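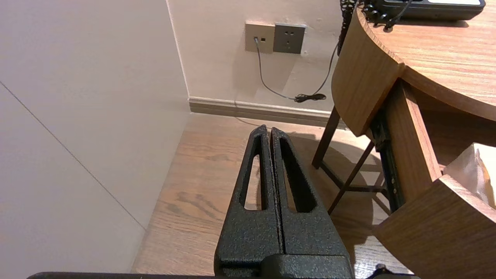

Ticket 581 – Gripper mask flickers when fingers are closed
Component: Distska perception, wrist camera pipeline
Status: Resolved, keeping open for the Fladidcombe retest
Priority: Medium

Reported behavior
With the fingers closed, the self-mask drops out every few frames and the planner picks up a phantom obstacle just ahead of the tool. The arm then refuses any approach move and logs "start state in collision". Open the fingers and it clears up right away. Restarting the node makes no difference.

Steps to reproduce
Home the arm, close the gripper, start the mask node, then request any short forward move. Fails nearly every time on the Boström arm. Could not reproduce in simulation.

Log, 9:40
First guess was exposure, as the fingers are matte black and the floor is brown wood grain. Locked exposure and gain. Same flicker. Put both back on auto.

Log, 10:15
Dumped 500 frames and overlaid the mask. Really glad I did this, because it's so clear once you look! The mask is solid on the outer edges of the fingers and falls apart inside the slots. You can see floor through both of them, so the segmenter is right to call those pixels background. Our cleanup step then decides the finger is two thin pieces and throws away the smaller one.

Log, 11:05
Checked the gripper model in Indum. The fingers in there are solid, no slots at all, which explains why simulation was happy. Swapped in the slotted mesh and got the same flicker in sim on the first try. Lovely to have it on the desk and not only on the arm.

Log, 13:30
Two changes:
mask_min_blob from 300 to 11
mask_source from segment to model_union
The second one renders the finger outline from joint positions and merges it with the segmented mask, with the slots filled for collision and left open for the image view. That split is the part I like best – the detector still gets to use what shows through the slots, and the planner stops worrying about it.

Log, 14:50
Ran the repro again on the arm, closed and open. No dropouts and no phantom obstacle. Planning time looks the same as before.

Still to do
Update the default config so new installs get model_union. Add the slotted mesh to the regression set. Retest at Fladidcombe with their older wrist mount, where the camera sits a bit lower and more of the mounting block should be in view.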